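Print this page | E-mail this entry
Reading time: 3 minutes

Bench notebook, kitchen cell, 31st July

Okay, budget stuff, and I'm writing it down now while the quotes are still open on my other screen (I lost the last batch of notes and had to ring everybody again, never doing that twice).

The big question is still the second arm. Charbonneau came back with a price and it's higher than spring, which I half expected. What I didn't expect is that the mounting plate is now a separate line! It used to be in the box. So the plate is 423 and the shipping is on top, and the lead time is 6 weeks if we order before the shop closes for summer and who knows after that. Tollingate can do a plate that looks the same on the drawing for less, but I'd want to hold one before we bolt anything expensive to it.

Grippers next. I've been going back and forth on fingertips all week. We go through them faster than I put in the plan, mostly on the drawer tasks, where the tip catches the front edge and drags. I had us down for two sets through November. Make that four. They're cheap compared with everything else on the list and it's silly to have the whole cell sitting there waiting on a bit of plastic. 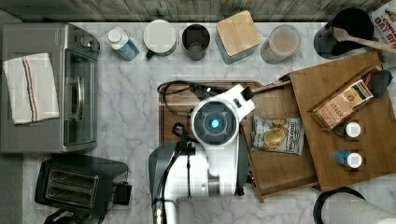
Cables are the other thing I keep leaving out of the budget and then paying for out of the odds-and-ends line. I want a proper cable kit this time, with the clips and the sleeve, and a spare run that's already made up to length and hanging on the wall. Zesberg sells one for our size of arm. Their sales person was nice about it but wouldn't budge on the price, so I've put it in at full whack and if we get a discount later, great.

Then props. I know, I know, groceries in an equipment budget. But chips and tea and spice bottles all count as test objects when you're doing counter work, and the bags especially get tired after enough squeezing. A crumpled bag is a different task from a fresh one, so I'd like a small monthly amount and one place to put the receipts. I'm not asking for fancy, just enough that people stop using their own lunch.

Where that leaves us: the total for this round, without the arm itself, comes to 3836. That's the plate, fingertips, cable kit, props through November and the Grokstead service visit. I went back over the Grokstead one twice. It feels like a lot for somebody to come out and check joints, but the last time we skipped it we lost more days than I want to add up, so it stays in.

The arm I'm keeping on its own sheet. If it gets bumped to next year I don't want it dragging the small stuff down with it.

Still to do:
- ask Tollingate for a sample plate
- get the Charbonneau quote again with shipping as its own line
- measure the wall by the bench for the spare cable hook
- find out if the toaster oven has to go on the safety list (it's never plugged in for runs, but somebody will ask)
- move the fingertip order up, we're on the last good pair

Print this page | E-mail this entry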